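Review: Gallora Media Monitor, Institutional Edition

The Department of Communication adopted Gallora in June to support its annual review of how broadcast programs portray women and men. The software records selected channels, transcribes speech and lets reviewers tag each segment. Over one term, 8 student reviewers under Ruth Sánchez tagged 3,193 segments.

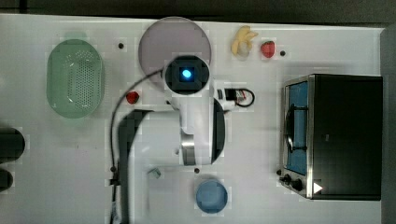
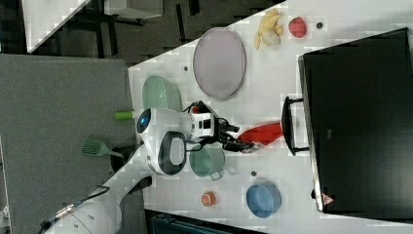
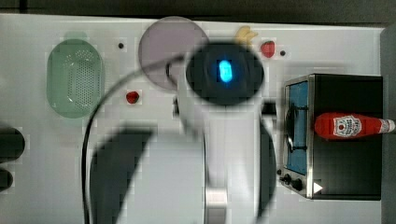 White robot at a white tabletop, three views.

Transcripts of studio news were dependable. Talk shows with several speakers required correction in 971 segments, and speaker labels were often exchanged – a serious matter when speaking time is the measure under study. Export to spreadsheet was prompt and complete.

The license covers 44 accounts, more than a department of this size requires. Lucero Betancur, who supervises the archive, recommends renewal for one year, subject to improved speaker labeling.

Rating: four out of five.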